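Notebook, cell 2, teardown bench
February 4, 2022

Equipment plan for the spring order. Writing this down before the Monday call so the numbers are in one place.

Status of the current setup: both arms running on the ribbed aluminum table, desktop tower on its side, side panel off, case used as the test article. Gripper jaws are the stock set from Karby. They are fine for cards and drive latches. They are marginal at the socket lever, where the clearance to the heatsink shroud is small and the bracket has to come in at an angle.

What we asked for in December and did not get: second jaw set, spare wrist cable, force sensor. The cable is the one that worries me. It loops over the case on every approach to the board and I have re-dressed it twice this week. If it goes, the cell is down until Karby ships, and their last lead time was not good.
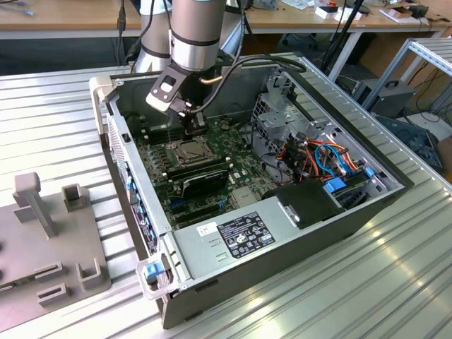

Quotes received so far:

Sibiya, narrow jaw set, steel, 367 per pair. Fits the existing mount without an adapter. Want two pairs, one to use and one to ruin.

Karby, wrist cable, 110. Order now out of consumables, do not wait for approval.

Ulard, six-axis force sensor with amplifier, 2,820. Needs a flange plate, not included, drawing requested. Adds height at the wrist, so check reach to the far side of the power supply before committing. If we lose the last bit of travel there, the case has to move closer to the base and the fixture plate has to move with it.

Test articles: Mellcombe will sell used towers by the pallet, mixed models. Cheap per unit but I would prefer one model for the first hundred runs or so, otherwise the pose file gets rewritten for every case. Ask whether they will sort. Storage is also a problem, floor space by the shelving is already going to cases.

Not ordering: third camera. The views we have are good enough for grasp checks, and the calibration time is worth more than the extra angle.

Priority if the budget gets cut:
1. Cable
2. Narrow jaws, one pair
3. Towers, single model
4. Force sensor
5. Second pair of jaws

Open items: flange drawing from Ulard. Payload margin with sensor plus narrow jaws, to be calculated from actual weights and not the catalog. Shipping terms from Sibiya, the quote leaves that line blank. Cable clip for the forearm, can print one here, try 100 percent infill after the last one cracked at the screw hole.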